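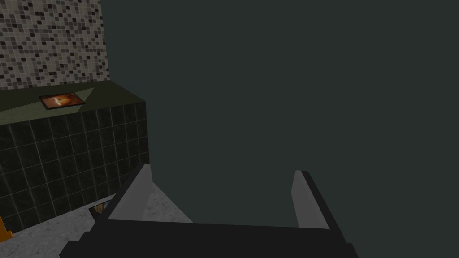 **Foro > Manipulación > Visitas y jornadas**
**Hilo: Jornada de puertas abiertas en Lirnusholm – teleoperación en entorno simulado**

**par_motor_sur** · 22 de febrero de 2026

Abro hilo porque en el de anuncios se estaban mezclando las preguntas de inscripción con las técnicas. Estuve en la sesión de tarde. Resumo lo que apunté y que me corrija quien estuviera por la mañana.

La demostración era íntegramente en simulación. Robot bimanual sobre cuerpo móvil, dentro de una vivienda renderizada, con vistas desde el cuerpo y desde las pinzas. El simulador es Naduvow, con la escena cargada en local y la política ejecutándose en otra máquina de la misma red. Presentó Yolanda Requena. Hora y pico de exposición, después puesto libre para quien quisiera teleoperar.

Datos que dieron en la diapositiva de configuración:

- límite por episodio: 1000 pasos
- episodios grabados para la tarea que enseñaron: 116
- operadores que los grabaron: 2

La tarea consiste en coger un objeto pequeño y llevarlo a otra habitación. Parece trivial y no lo es, porque el agarre tiene que mantenerse mientras el cuerpo se desplaza y gira, y en simulación un contacto entre geometrías tan finas da problemas en cuanto el paso de integración es un poco largo.

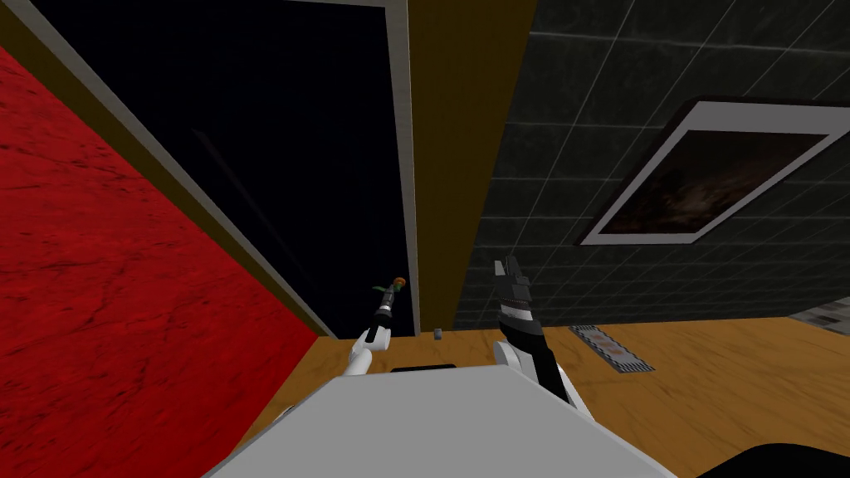
*Vista desde el cuerpo. Pinza izquierda con el objeto naranja y verde delante del vano de la puerta; pinza derecha abierta.*

Lo que no me quedó claro es la tasa de éxito. Se preguntó dos veces y la respuesta fue que depende de cómo se defina el éxito. Es correcto, pero no sirve para comparar con nada.

---

**eslabon_cero**

Estuve por la mañana. En mi turno sí definieron el criterio: objeto dentro de la región de destino y velocidad por debajo de un umbral durante varios pasos seguidos. Lo que no dieron fue el porcentaje.

Sobre el contacto: pregunté si el agarre era físico o si el objeto se fija a la pinza por restricción cuando los dedos cierran. Me dijeron que restricción asistida. Es decir, si ambos dedos tocan, se crea una unión y el objeto ya no resbala. Con eso, lo del paso de integración que comentas pierde bastante importancia.

---

**par_motor_sur**

Pues por la tarde se dijo lo contrario, o yo lo entendí al revés. Apunté literalmente «fricción, sin unión auxiliar». Puede que hubiera dos configuraciones cargadas.

---

**mgdl_orense**

Serían dos configuraciones, sí. En Stidbridge hicieron la misma demostración en noviembre y se podía conmutar desde el menú de la tarea. Por defecto venía la asistida.

Añado una cosa sobre las cámaras de muñeca, que es lo que yo fui a mirar. Van montadas de forma que los dedos ocupan siempre la misma zona inferior de la imagen. Bien para la política, porque tiene una referencia fija. Mal para el operador: si solo mira esa vista cerca de una superficie lisa, pierde la noción de distancia. En el puesto libre vi a varias personas acercarse demasiado a una pared sin textura sin darse cuenta.

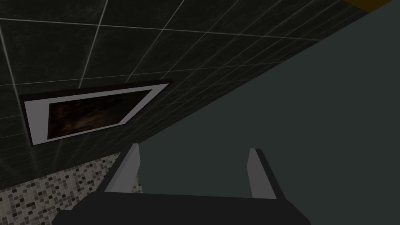

**eslabon_cero** – No comparto lo de que sea bueno para la política. Una referencia fija ayuda con iluminación plana y fondo conocido. Si se cambia la textura de las paredes, la red se apoya en la silueta de los dedos y deja de atender a lo demás. Lo hemos medido en casa con otra pinza y la caída es clara. Para mí la cámara de muñeca debe ir siempre acompañada de la del cuerpo, y entrenar con una de las dos anulada al azar.

---

**mgdl_orense**

Con otra pinza y otra red. No extrapolaría. Además, en la charla se mostró el esquema de entradas y entran las tres vistas a la vez, así que el caso que describes no se da.

---

**eslabon_cero**

Que entren las tres no implica que use las tres. Para eso está la ablación, y ablación no enseñaron.

---

**luangrath_fan**

¿El hardware de las gafas era el de Luangrath? Tengo interés por la latencia, no por la marca.

---

**par_motor_sur**

No había gafas en mi turno. Monitor y dos mandos. El Luangrath estaba anunciado en el programa para el puesto libre, pero cuando llegué se usaba el monitor. La latencia no la midieron en público. A ojo, cómoda para mover el brazo e incómoda para girar el cuerpo.

Sigo con las notas de la segunda parte, que trató de navegación con objeto en mano. El punto central fue la orientación de la cámara del cuerpo. No se estabiliza: si el robot se inclina, el horizonte se inclina con él, y la imagen llega así a la red. Requena defendió que corregirlo por software introduce bordes negros e interpolación, y que prefieren que la red aprenda con la inclinación incluida.

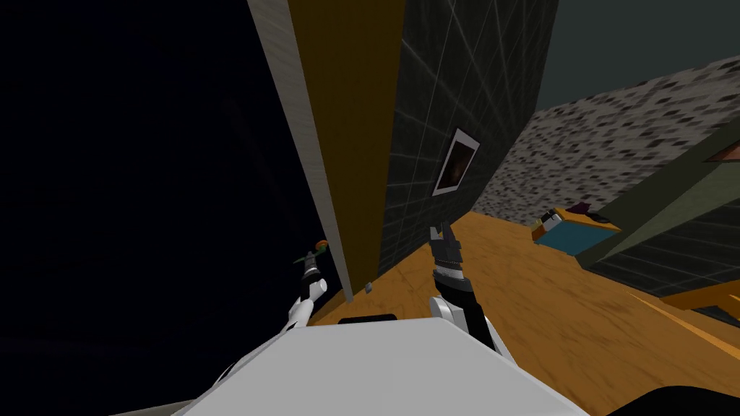

El inconveniente lo reconoció ella misma: los operadores humanos se fatigan antes, y los episodios con mucha inclinación salen más largos y con más correcciones. Propuso enseñar al operador una vista estabilizada y guardar en disco la original. Me parece razonable, aunque entonces el humano decide con una imagen distinta de la que verá la política, y eso también tiene su coste.

Otra nota suelta: la mano que no lleva nada se queda abierta y en alto durante el traslado. Pregunté si era deliberado. Respuesta: postura de reposo fijada en la configuración, no aprendida.

---

**mgdl_orense**

Lo de las dos vistas ya lo he visto hacer y funciona mientras el desfase entre ambas sea constante. Si la estabilización añade retardo variable, las acciones quedan mal alineadas con las observaciones y luego no hay quien limpie el conjunto.

---

**eslabon_cero**

De acuerdo en esto. Y sobre la mano libre: fijarla por configuración es defendible para transporte, pero entonces que no lo llamen bimanual. Es un brazo trabajando y otro colocado.

---

**par_motor_sur**

La tarea siguiente del programa era con las dos manos, abrir con una y depositar con la otra. No dio tiempo a verla en mi turno. Si alguien se quedó hasta el final, que lo cuente.

---

**nodo_1591**

Me quedé. La ejecutaron una vez, en teleoperación, sin política. Terminó por límite de pasos antes de depositar. Dijeron que aún no tienen datos suficientes de esa tarea para entrenar. He pedido las diapositivas por correo; si me autorizan a compartirlas, las cuelgo en este hilo.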